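Shop notebook, December
Bench 2, Priltano shelving job

7:40 a.m.

Carried on with the bread rack for the Plistthorpe store. The uprights were cut last night and I deburred them first thing. All the same length within what the tape can show. One had a flat spot on the back corner from the vise, so that one goes at the rear left where the wall hides it.

Drilled the shelf bracket holes with the old jig. The jig is getting sloppy. The bushing nearest the stop has opened up and the bit wanders toward the web of the angle. I shimmed it with a strip of can and got through the batch, but it needs a new bushing before the next order. Written on the board too.

Shelf slope is set at 6 degrees on the drawing. Mocked up one bay with clamps and put loaves on it (bagged sandwich loaves, store brand, from the break room). At 6 they stay put until you pull the front one, then the row behind creeps and hangs up. At 13 they slide forward and fill the gap, but the front loaf gets squashed against the lip. I tried a few settings in between and didn't like any of them enough to change the drawing. The bag matters more than the angle. Paper bags didn't move at either setting.

Front lip: drawing says 40 mm. It looks tall on the mockup and covers the bottom of the label on the small loaves. Left it alone for now and asked the office to check with the customer.

10:15

Powder came in from Preneck. Two cartons, right color code on both, but the batch numbers differ. Sprayed a scrap from each and hung them side by side in the daylight by the roll door. I can't tell them apart. Uprights and shelves will still be kept to one carton each, and the end panels can use whatever is left.
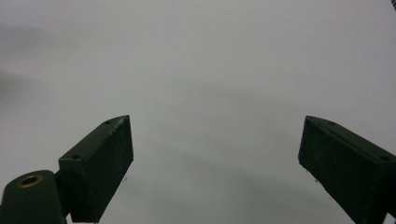

Magnus Kinnear thinks the lip should come down whatever the customer answers. His point is that the price rail clips over it and adds its own height, so a shopper ends up reaching over the rail and the lip together, and the bottom shelf is the worst of the lot. He would go lower on the bottom two shelves and keep the drawing height on the rest. I said two lip sizes means two setups on the brake and somebody mixing up the parts at assembly. He said stamp them. We left it there until the office hears back.

I did put a price rail on the mockup after that and he is right about the reach. It is awkward on the bottom shelf if you are standing close with a cart behind you.

1:30 p.m.

Welded the first two end frames. Went to the Åberg fixture because the flat table pulls the feet in. Sequence that worked: tack all four corners, weld the inside of the top rail, then the foot, then back to the top. Let it cool in the clamps. Diagonals matched on the first. The second was out by a hair and came back with one push on the floor. Feet sit flat on the plate on both.

Had some spatter on the inside faces where the shelf hooks go. Clean that before powder or the hooks bind. Last job we skipped it and the fitters at the store were filing paint off the slots.

Leveling feet: the box is M10 and the inserts are M10, but the inserts are the thin wall kind and two spun when I ran the foot in. Took them out and drilled up for the hex type. We have 14 hex inserts on the shelf, which does the end frames and not the center ones. More on order, part number is on the yellow sheet.

3:50

Load test on one shelf, brackets in the third slot, sandbags spread even. Small sag in the middle, came back when unloaded. Repeated with the bags pushed to the front edge. The left bracket tipped forward in its slot and stayed tipped. Looks like the lower hook isn't reaching the back of the upright, could be the coating or could be the hook cut short. Measure the hooks in the bin before bending any more.

To do:
New bushing for the jig
Hook depth, check against drawing
Lip height, waiting on office
Paper bag problem, try the mockup with a wire shelf instead of sheet
Return the loaves (not the squashed one)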